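Nermin Kurtuluş had a brush in one hand and a mug of tea in the other when I got to the Ristuvthorpe workshop. She looks after the two-arm cell there, and I wanted to know what that takes!

"Mostly it's bolts and cables," she told me. "Both arms sit on one rail, so I start there." She checks the mounting plates every 40 hours (Yiğit Işık wrote the schedule).

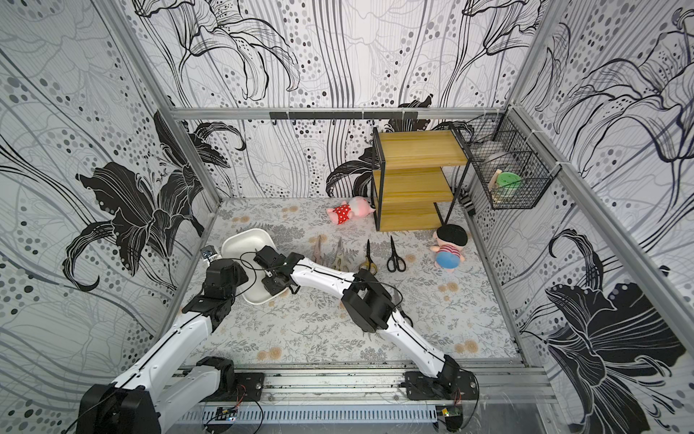
I asked what goes wrong most. "Cable slack, every time. Too tight and the elbow tugs on it, too loose and it wanders over the mat."

Then come the gripper fingers, which she wipes down and looks at from the wrist camera.
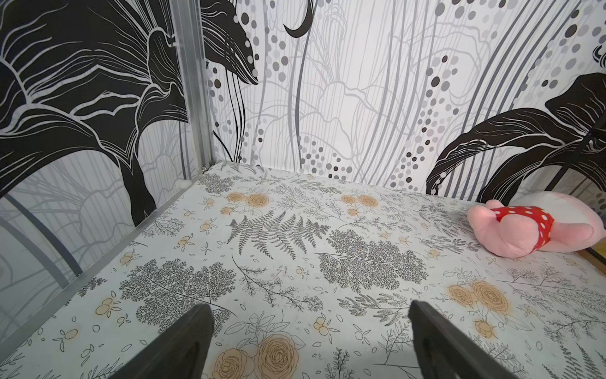 ## Scissors and settings

Scissors are hard on grippers, so she keeps the closing force at 50 per cent.

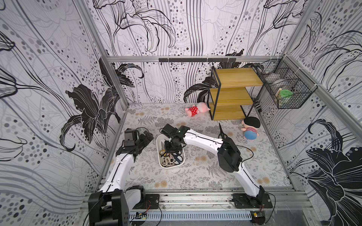 *The right arm's gripper down among the scissors.*

"Berkay wants it higher," she laughed. "Berkay can change the finger pads, then." 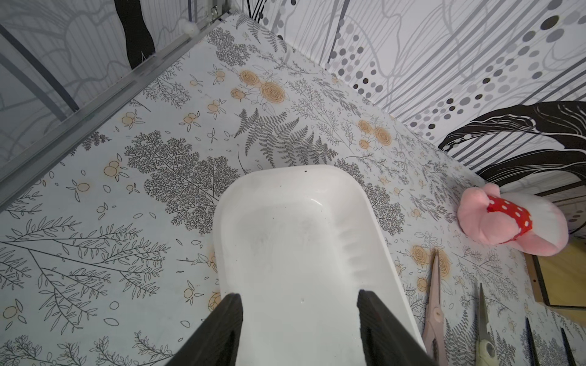

She re-zeroes both arms after any pad change, and she'd like a spare wrist cable by October.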